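Illitmont 工作间论坛 > 收纳与台面 > 正常讨论区
主题：深铁皮箱上木台面，是收纳还是埋葬？
发帖时间：2026年9月22日

楼主　半截卷尺

先交代背景。我们这间公用工作间有一排浅色的木台面，平时什么都往上堆，堆到后来台面只剩下一个理论上的存在。八月大扫除的时候大家吵了一架，结论是必须有个东西来装东西。于是我去 Triantafyllou 旧货场转了一下午，花 400 块抱回来一只灰色的长方形铁皮箱，高帮，敞口，没有盖子，直接搁在木台面上。

我当时的想法很朴素：台面上的散件统统进箱，台面就干净了。

现在过去一阵子了，台面确实干净了。代价是没有人找得到任何东西。想用个扳手，得把胳膊伸进去搅，搅的时候那个动静，隔壁以为我们在炒铁豆子。

所以想请教各位：

一、高帮的铁皮箱到底适不适合放在台面上？还是说它的命运就是蹲在地上？
二、箱底要不要垫东西？垫什么？
三、铁皮和木头挨着，木头怎么保养？
四、里面磨花了要不要补漆？

欢迎批评箱子，批评我也行，批评价格的请排队。

2楼　抽屉原教旨

先排队：400 块，你买了个洞。

我一直的主张没变过，深容器是反人类的。深度超过手掌那么多，东西就开始分层，最上面是今天用过的，中间是上个月用过的，底下那层属于考古。你找扳手的时候摸到的第一样东西永远是卷尺，第二样是另一把卷尺。

解决办法：浅抽屉，一层一样，贴标签。完。

3楼　蜡油未干

楼上每个帖子都是这句话，我已经能背了。

台面上放高帮箱子有它的道理，起码滚不下去。木台面稍微有一点不平，圆的东西自己就会找路走。我那张台子上的钻头夹套，放左边，回来一看在右边，再回来一看在地上，再后来就不在了。高帮箱子至少保证它死在箱子里。

关于木头那条我有话说，晚点单独写。

4楼　抽屉原教旨

“死在箱子里”，多谢您替我总结。

5楼　三号砂纸

楼主先回答一个关键问题：箱子里装的是什么？

如果是大件，比如成块的木料边角、工件、模具，高帮箱没毛病，一眼能看见，一把能拿起来。如果是螺丝、垫圈、鳄鱼夹、没有帽的记号笔，那你拿什么箱子都一样，问题出在你们没有一个人愿意把螺丝放回螺丝盒。

6楼　半截卷尺（楼主）

回三号砂纸：按规定，只放大件。

按现实，上次我从里面掏出来一只手套、半包茶叶、一份打印出来的《箱内物品管理规定》。

7楼　三号砂纸

茶叶是大件吗。

8楼　半截卷尺（楼主）

半包，算中件。

9楼　铁皮保守派

我来替铁皮说句公道话。

用过塑料周转箱的人都知道，那东西头一年挺精神，第二年开始发脆，第三年你一提，提手留在手里，箱子留在原地。铁皮不一样，铁皮会瘪、会花、会响，但它不会突然离开你。

高帮有个好处大家没提：侧板立得高，整只箱子才挺得住。矮帮的薄铁皮托盘装满了端起来，中间是往下兜的，像端着一盘汤。高帮的你抱着走，除了腰，别的都很稳。

斜壁更好。我挑旧箱子专门找带斜壁的，东西自己往中间溜，不会卡在直角缝里。直角缝是垫圈的公墓。

10楼　抽屉原教旨

又是死，又是公墓。你们这帮用箱子的人措辞一个比一个诚实。

11楼　水泥地面爱好者

我反对放台面，理由跟考古没关系，纯粹是高度。

正常台面到腰，再加一只高帮箱，沿口就到胸口了。你站着往里掏东西，肘要先抬起来再折下去，像给一匹马洗牙。掏一次没事，掏一天，晚上筷子都举不过碗沿。

我们后来把箱子放到矮架子上，沿口正好跟台面平。世界和平了。唯一的问题是现在大家把箱子当台面的延伸，往上面搭木板，搭了木板又往木板上堆东西。箱子里有什么，已经没有活着的见证人了。

12楼　蜡油未干

好，我来写木头那条。

浅色木台面跟铁皮箱相处，最怕拖。装满了的箱子你懒得抬，就推，一推就是一道，顺着木纹的还好，横着木纹的那种，你每天上班都要跟它对视一次。铁皮的卷边如果有毛刺，效果等同于犁地。

我的做法：

先把箱子翻过来，手戴厚手套，沿着底边摸一圈，有毛刺就用锉刀倒掉。
底下粘一圈毡条，我用的 Lendano 的灰毡，自带背胶那种。
台面本身上一遍 Prultard 的硬蜡油，薄薄擦开，等干透，再来一遍。

别问能不能只上一遍。能，但你会回来发帖的。

13楼　铁皮保守派

毡条我有异议。

毡吸水。只要台面上洒过一次东西，不管是切削液还是奶茶，毡就吸着，压在箱子底下捂着，等你挪箱子的时候，木头上就是一个长方形的黑框，规规矩矩，像讣告。

用橡胶脚垫，四个角一粘，底下透风。

14楼　蜡油未干

橡胶脚垫会在浅色木头上留印子，黄的，擦不掉，而且是圆的，四个。你那是讣告，我这是拔罐。

再说谁在工作台上洒奶茶。

15楼　半截卷尺（楼主）

我们这里有人洒过。

不展开了，当事人也看这个论坛。

16楼　一杯全糖

是珍珠的盖子没封好，跟我关系不大。

17楼　抽屉原教旨

当事人出现了。

18楼　三号砂纸

楼主能不能上个图，光听你们吵讣告和拔罐，我连箱子什么成色都不知道。里面磨成什么样了？要不要补漆，得看磨在哪儿。磨在壁上和磨在底上是两码事。

19楼　半截卷尺（楼主）

行，箱子就在台面上，我把现在的样子放上来。主要看里面，外面没什么可说的，灰就是灰。

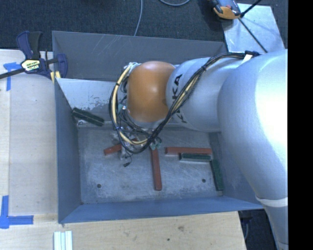
阅读时间：3 分钟

说一下我自己看到的毛病。远端那面深灰的壁上有几道浅色的斜划痕，偏左，颜色很淡，不凑近不太显。再往下那块银白色的内板就没那么体面了，下半截一片一片地发灰，明显是磨的。左边那面壁是往里斜着下去的，合了铁皮保守派的口味，他应该很满意，虽然我买的时候压根没注意，到家才发现一边是斜的，还以为被人踢过。

浅色木台面也能看见一点，没上过油，光板。蜡油未干请不要激动。

我量了一下，箱深 30 厘米。所以抽屉原教旨说的“深度超过手掌”是成立的，除非请一位手掌特别长的同事来值班。

目前的困惑有两个。一个是那块磨灰了的内板要不要管，我担心磨掉的东西以后沾到工件上，一擦一手灰，浅色料子上尤其难看。另一个是箱底，我想垫一层，又怕垫完了之后里面更脏，碎屑全钻到垫子底下去，到时候掀垫子就跟掀开河边的石头一样，什么都往外跑。

求有经验的说两句。只有观点没有经验的也可以说，反正拦不住。

20楼　铁皮保守派

看到斜壁了，满意。

划痕那几道别管，深灰面上的浅划痕，你补漆补出来一定比划痕难看。我见过有人拿小刷子一道一道描，描完像箱子长了静脉。

下面那块内板发灰，先做一件事：拿块白布，沾点酒精，使劲擦一把。布上是灰的，那就是浮着的脏东西，多擦几遍就行。布是干净的，灰还在板上，那就是面层磨了，跟手没关系，随它去。

光看图分不出是哪一种，所以别急着买漆。

21楼　三号砂纸

同意先擦再说。

磨损集中在下半截，这个位置挺常见的，我们这边的箱子也都是下半截先花，东西进去出来总要蹭那一段。要护就只护那一段，裁一条薄的 PE 板靠在壁上，坏了换一条，不用整箱都包。整箱都包的那叫给箱子买了个箱子。

22楼　蜡油未干

光板。

木台面，光板，上面搁铁皮箱，旁边有人喝全糖。

我去倒杯水冷静一下。

23楼　一杯全糖

都说了是盖子的问题。

24楼　蜡油未干

冷静完了，讲正事。

光板木头也不是没救，趁现在还浅，赶紧上。先把箱子抬走，注意是抬，然后用细砂纸顺纹理打一遍，吸尘，湿布擦掉浮灰，晾透，再上 Prultard。第一遍木头会喝得很凶，别心疼，让它喝。第二遍就擦得动了。

上完别当天就把箱子搁回去。我干过这事，第二天箱子和台面成了一家人，分家的时候带走了一块木皮。

25楼　水泥地面爱好者

30 厘米深还放台面上，你们平均身高多少。

26楼　半截卷尺（楼主）

够得着底。矮一点的同事够得着底，但脸也进去了。

27楼　水泥地面爱好者

所以我说放低。

你们要是台面不能动，就垫人，搞个踏步。我见过最离谱的是把台面锯了个口，箱子沉下去，沿口齐平，跟水槽一样。好看是真好看，就是后来有人真往里倒水。

28楼　一杯全糖

不是我。

29楼　抽屉原教旨

我看完图，立场微调一下。

作为容器我还是反对，但斜壁加平底这个形状，放成块的大件，能忍。前提是里面只放一层。只放一层，就不存在考古问题。箱子的高帮当围栏用，别当仓库用。你把它理解成一只帮特别高的托盘，我心里就舒服多了。

标签还是要贴。

30楼　铁皮保守派

“帮特别高的托盘”，就是箱子。

31楼　抽屉原教旨

请尊重我的心理建设。

32楼　三号砂纸

只放一层这条我支持，而且有个土办法可以执行：在内壁上贴一道胶带当警戒线，堆过了线就得清。我们用的黄胶带，离箱底一掌高。贴上去头一个月非常灵。

第二个月有人把胶带揭下来往上挪了一截。

33楼　水泥地面爱好者

我们那边是直接贴到沿口去了，现在起装饰作用。

34楼　垫层研究小组

路过，专门回垫子的问题，这题我栽过好几次，有发言权。

试过的材料如下，按后悔程度从高到低：

瓦楞纸板。免费，安静，看着还挺温馨。两周之后变成一种介于纸和泥之间的东西，粘在箱底，要用铲子铲。

绒布。谁让我用绒布的我已经忘了，可能就是我自己。碎屑扎进去就不出来了，木屑、铁屑、头发，最后那块布的重量是买来时的好几倍，摸上去像一只刺猬在装睡。

EVA 泡棉，就是拼地垫那种。减震一流，尖东西一戳一个坑，坑里存屑。边上会翘，翘起来就有东西往底下钻，跟楼主怕的一模一样。

橡胶板，黑色带细条纹的。声音小了，东西也不滑了，问题是味道。夏天你弯腰进去找东西，出来的时候像刚补过胎。

薄 PE 板，白的，硬的，裁得比箱底小一点点，直接平放不粘。声音比铁皮闷，擦得干净，脏了拿出来冲。这是我现在用的，后悔程度最低，唯一的毛病是我把尺寸裁小过头了，它会在里面跑。

所以裁的时候记住，你那只有一面壁是斜的，箱底尺寸得量箱底，别量沿口。我就是量了沿口，回来硬往里塞，塞成一座拱桥。

35楼　半截卷尺（楼主）

拱桥这个我要是没看见你的帖子，百分之百会造一座。感谢。

问一下，不粘的话，屑钻到底下怎么办？

36楼　垫层研究小组

钻呗。提起来，倒掉，放回去。粘住了你才没办法。

建议在板子角上打个小孔，穿根绳，当拉手。不然板子贴着底，你抠不起来，指甲会有意见。

37楼　铁皮保守派

绳子会勾东西。开个孔就够了，用钩子拉。

38楼　垫层研究小组

那你得再找个地方放钩子。

39楼　抽屉原教旨

放抽屉里。

40楼　一杯全糖

我弱弱问一句，噪音那么大，为什么不能大家轻拿轻放呢？

41楼　三号砂纸

可以的，只要你能说服大家把螺丝放回螺丝盒、把手套放回手套架、把奶茶放回奶茶店。

42楼　蜡油未干

毡条那件事我再争取一下。我回去翻了自己的箱子，毡条用到现在，底下木头没有黑框。

铁皮保守派说的情况我信，但那是光板。上过油的台面洒了水会聚成珠子，看见就擦了，轮不到毡去吸。所以根子还是在油上。

43楼　铁皮保守派

你这个论证，绕了一圈又绕回 Prultard。你是不是在里面有股份。

44楼　蜡油未干

没有。我只有四罐开了封的。

45楼　水泥地面爱好者

四罐都开了封，这人也没资格管别人收纳。

46楼　半截卷尺（楼主）

回来交作业。

白布加酒精擦过了。布是灰的，擦到后来布不灰了，板上还是有点灰。所以铁皮保守派说的两种情况，我都占了。买一只箱子，得两种毛病，400 块突然显得划算。

剩下那点灰不管了。划痕也不描，静脉那个比喻太有画面了。

接下来的安排是这样：PE 板已经下单，按箱底量的，量了两遍，第二遍跟第一遍差一点，我取了小的那个。内壁下半截靠一条，箱底铺一块。台面上油放在下个长假，到时候箱子抬走，台面清空，闲人免进，饮料免进。

脚垫和毡条我决定都不选，先拿几条旧木方垫着，箱子离台面悬空一指，底下能过抹布。

47楼　铁皮保守派

木方可以。透风就行，我没意见。

48楼　蜡油未干

木方底下记得也上油。

49楼　抽屉原教旨

悬空一指。又高了一指。

50楼　水泥地面爱好者

我刚想说。

51楼　半截卷尺（楼主）

矮一点的同事已经来抗议过了，说现在够得着底的那只手，肩膀会卡在沿上。我答应给她做个踏步。

做踏步的木料边角，我记得有几块挺合适的，就在箱子里。

52楼　三号砂纸

第几层？

53楼　半截卷尺（楼主）

在找。

本帖浏览 448　状态：开放回复
版主提示：“正常讨论区”请勿交易未吃完的茶叶。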